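Pedido 1520
Assunto: Marcas finas na crista brilhante das peças pretas depois da arrumação
Produto: conjunto de tampas Dretero
Aberto por: Rosario Ferraro
Data de abertura: 17 de julho de 2021
Estado: aguarda resposta do fornecedor
Prioridade: normal

Descrição do problema

Bom dia,

Escrevo por causa das peças pretas compridas do conjunto Dretero, as que têm o topo arredondado e a crista ao longo do meio. Recebemos a entrega da Patik em boas condições exteriores: as caixas de cartão não tinham golpes e a fita estava intacta. Na abertura, as peças que verifiquei com a lâmpada também estavam bem. Depois de passarem pelas caixas brancas do nosso lado, 9 peças apresentam marcas muito finas na zona brilhante. São marcas que se sentem pouco com a unha, mas que se notam quando a luz vem de lado.

Peço desculpa se alguma palavra técnica não é a correta. Chamo "crista" à parte elevada que corre no comprimento e "abas" aos lados curvos. No desenho da Patik a crista tem outro nome, mas a folha que me enviaram está em inglês e prefiro não traduzir mal.

As marcas aparecem quase sempre perto da extremidade redonda e vão no sentido do comprimento. Nas abas não encontrei nada. Nas peças baixas e abertas, as que guardamos na estante amarela, também não encontrei nada, e estas têm o mesmo plástico segundo a lista de materiais.

Perguntas que eu gostaria de ver respondidas:

1. O cartão que vem no fundo pode ficar em contacto com a superfície brilhante, ou serve só para o transporte?
2. A película transparente deve ser retirada logo na abertura da caixa ou apenas no momento da montagem?
3. Existe um pano recomendado para esta superfície?

Registo das verificações

Entrada 1, Rosario Ferraro

Comecei pelo pano. Usávamos um pano de microfibra já lavado muitas vezes e pensei que podia ter pó preso. Limpei uma peça sem marcas com este pano, com a mesma força que usamos normalmente, e outra com um pano novo. Olhei as duas com a lâmpada inclinada. Não vi diferença nenhuma. Deixo o pano de lado como causa, embora tenhamos passado a usar só os novos.

Entrada 2, Rosario Ferraro

Verifiquei o cartão. A folha lisa do fundo é macia, mas a borda cortada é bastante áspera e larga um pó castanho que fica agarrado ao plástico preto. Passei a borda da folha numa peça já rejeitada e obtive uma marca parecida, mais curta do que as outras. Não posso dizer que é a mesma marca. Pode ser.

Também verifiquei como as peças entram na caixa branca. Ficam lado a lado, e quando uma se inclina encosta na vizinha. Se alguém puxa a peça da ponta pela aba, a do meio pode roçar. Repeti este movimento várias vezes com duas peças rejeitadas e consegui uma marca, mas na aba e não na crista, portanto esta explicação ainda não me convence.

Entrada 3, resposta do apoio da Patik (copiada do correio)

"Obrigado pelo contacto. Para continuar a análise precisamos de ver a zona de arrumação, a posição das peças na caixa e as superfícies onde os restantes componentes ficam pousados. Indique também se o piso é de alcatifa e se a caixa é arrastada."

Entrada 4, Rosario Ferraro

Respondo por ordem. Sim, o piso é de alcatifa, cinzenta com riscas. A caixa branca fica pousada no chão e é levantada com as duas mãos quando muda de lugar. Há dias em que a arrastam um pouco para ficar mais perto da estante, e isto já pedi para não fazer. Os restantes componentes ficam nas superfícies amarelas, sem cartão por baixo.

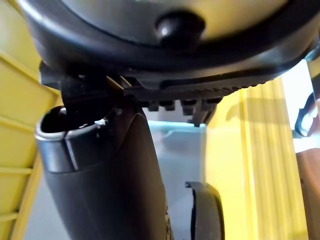
Calha com dentes, por baixo da carcaça preta.
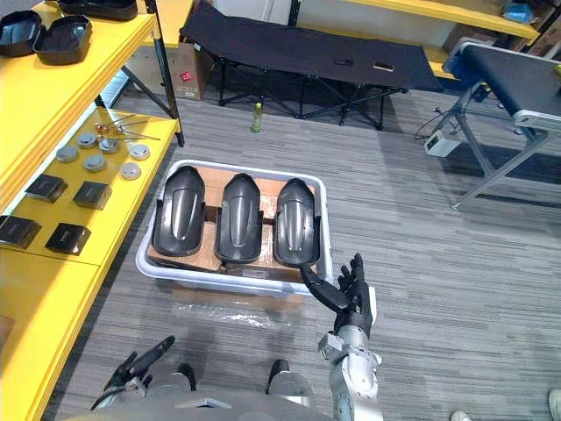

Caixa branca com as três peças compridas; à esquerda, a estante amarela com os discos e os tabuleiros quadrados. 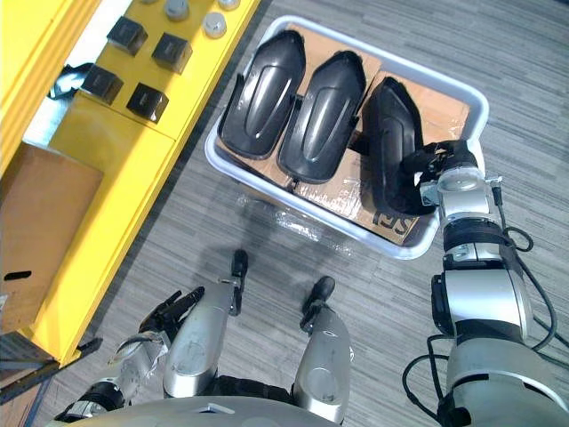
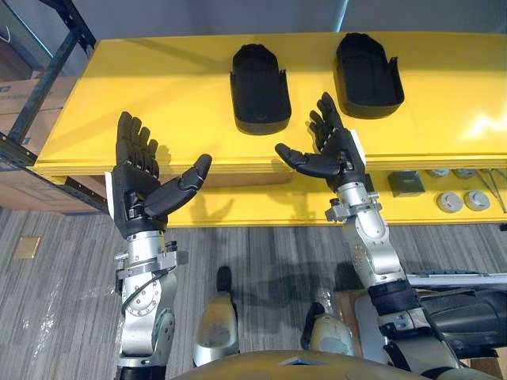
Duas peças abertas no tampo amarelo.

Acrescento um pormenor que esqueci no primeiro texto. O lote marcado tem etiqueta de janeiro e foi guardado no armazém Sheehan antes de vir para a nossa sala. Não sei em que condições esteve lá. Pedi ao armazém a folha de entrada e disseram que a enviam quando a encontrarem.

Entrada 5, Rosario Ferraro

Fiz o teste do arrasto, já que a Patik perguntou. Coloquei na caixa três peças rejeitadas mas limpas na crista, com o cartão no fundo e sem película, e arrastei a caixa 4 vezes de uma parede à outra. As peças mexem mais do que eu esperava. A alcatifa prende a caixa e depois solta-a de repente, e nesse momento tudo avança um pouco. No fim havia pó de cartão nas abas e, numa das peças, uma marca fina perto da ponta redonda. É a primeira vez que obtenho a marca no sítio certo.

Repeti o teste com a película colocada entre as peças. Nenhuma marca nova. Repeti também com a caixa levantada em vez de arrastada e com o mesmo número de viagens. Nenhuma marca nova.

Entrada 6, resposta do apoio da Patik (copiada do correio)

"Obrigado pelos testes. O cartão de transporte não foi previsto para armazenamento prolongado. Recomendamos manter a película até à montagem. Sobre a substituição das peças, o pedido foi passado ao departamento comercial em Dinville."

Entrada 7, Rosario Ferraro

Obrigado pela resposta. Tenho duas observações.

A primeira: a instrução que vem na caixa diz "remover toda a embalagem na receção". Se a película deve ficar, esta frase precisa de ser corrigida, porque foi exatamente o que nós fizemos.

A segunda: a película que retiramos não volta a ficar direita. Fica amarrotada e não cobre a crista inteira. Seria útil receber folhas novas, ou saber a espessura para as comprarmos aqui.

Enquanto espero, alterei o seguinte na sala:

As peças compridas ficam com a película até ao momento da montagem.
A caixa branca é levantada e nunca arrastada.
As bordas do cartão do fundo são cobertas com fita de papel.
As peças pegam-se por baixo, pelas duas abas, com a crista livre.
Os discos metálicos e as hastes finas ficam na estante, longe das peças brilhantes.

A fita de papel descola com facilidade nos cantos. Vou experimentar uma mais larga.

Entrada 8, Rosario Ferraro

Verifiquei as 17 peças arrumadas com o novo método. Todas limpas na crista. Uma tem uma pequena mancha baça numa aba, que saiu com o pano novo e um pouco de água.

O armazém Sheehan ainda não enviou a folha. De Dinville também não recebi nada sobre a substituição. Peço que o pedido não seja fechado automaticamente, como aconteceu com o anterior, porque as peças marcadas continuam separadas à espera de decisão e ocupam uma prateleira que me faz falta.

Se for preciso devolver as peças, agradeço que me indiquem se vão na embalagem original. Guardei os cartões exteriores, mas as divisórias de dentro já foram cortadas.

Com os melhores cumprimentos,
Rosario Ferraro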